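Un robot qui vide les poubelles et range la cuisine, ça existe pour un particulier ?

Question posée par Paracha, en octobre
Rubrique : Maison > Domotique et robots
255 vues, 3 réponses

Bonjour,

Je cherche à savoir où on en est pour les robots ménagers, les vrais, avec un bras. J'ai déjà un aspirateur robot et il fait son travail, le sujet n'est pas là.

Mon père a 80 ans et il a du mal à se baisser. Ce qui lui pose problème, c'est ce qui se fait près du sol ou à deux mains : ramasser un emballage tombé à côté de la poubelle, sortir le sac quand il est plein, en remettre un neuf, remettre une casserole à sa place. Chez lui c'est petit et il y a du monde sur les étagères. On voit passer des vidéos où une machine plie du linge ou débarrasse une table, mais je ne trouve rien à acheter, ou alors des prix sur demande.

Est-ce que quelqu'un a vu fonctionner ce genre de chose ailleurs que dans une vidéo ? Et si non, c'est pour dans deux ans ou dans vingt ans ?

Merci d'avance.

Réponse de Asif Bhutto (meilleure réponse, 7 votes)

Bonjour. Je fais de la maintenance de lignes d'emballage près de Belley, donc je connais mieux l'atelier que la cuisine, mais la difficulté est la même.

En atelier, un bras prend des pièces toute la journée sans problème tant que la pièce est connue, qu'elle arrive toujours au même endroit et que l'éclairage ne bouge pas. Chez nous on change de format de carton et il faut reprendre les réglages. Pour les déchets souples, films et sachets, on n'a rien automatisé. C'est un collègue qui passe avec un bac.

Une poubelle de cuisine, c'est presque uniquement du souple. Un emballage froissé n'a pas deux fois la même forme, il brille, il glisse, il se colle au sac. Le sac lui-même est mince et translucide, les caméras le voient mal, et il plisse sur le bord quand il est coincé sous un cercle.
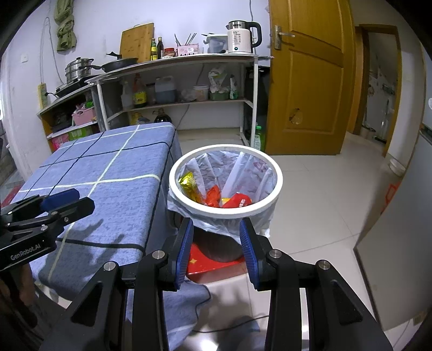 Jeter un papier dans une ouverture ronde, une machine de démonstration y arrive assez bien aujourd'hui. Le ramasser par terre sur un carrelage brillant est déjà plus difficile à cause des reflets. Sortir le sac, le nouer sans le déchirer et en remettre un autre demande deux mains qui travaillent ensemble et qui sentent quand ça tire. Je n'ai vu aucune machine le faire dix fois de suite sans que quelqu'un intervienne.

Pour la vaisselle et les casseroles, même chose : une étagère bien remplie, avec des bouteilles serrées et des ustensiles qui dépassent d'un panier, laisse peu de place pour passer une pince. On peut réussir un geste sur un objet. Ranger toute la cuisine, non.

Pour le délai, je ne m'avance pas. Pour votre père, je regarderais plutôt une pince de ramassage à main et une poubelle surélevée, posée sur un petit meuble à hauteur de hanche. Le sac se sort alors sans se pencher. Prenez-le moins grand, il sera moins lourd.

Réponse de Clinden (2 votes)

J'ai vu le bras de chez Visex sur un salon. Il attrapait des gobelets et les posait dans un bac, c'était lent mais ça marchait. Quand un visiteur a mis un sachet de chips à la place du gobelet, il l'a pris une fois sur trois, et la personne du stand remettait le sachet bien à plat entre les essais. J'ai demandé pour un usage à la maison, on m'a répondu que ce n'était pas prévu pour l'instant.

Sinon il y a des poubelles qui soudent le sac toutes seules quand il est plein. Ma sœur en a une. Ça évite le nœud, mais il faut quand même sortir le sac, et les recharges sont chères.

Réponse de visiteur1000 (0 vote)

Prenez une aide ménagère deux heures par semaine ça reviendra moins cher que n'importe quel robot

Commentaire de Paracha

Merci à tous. L'aide ménagère vient déjà, c'est entre ses passages que ça coince. Je vais essayer la poubelle en hauteur. Asif, pour la pince à main, vous conseillez quelle longueur ?

Commentaire de Asif Bhutto

80 cm s'il est grand, plus court sinon. Avec des embouts en caoutchouc, le plastique lisse ne tient pas les emballages.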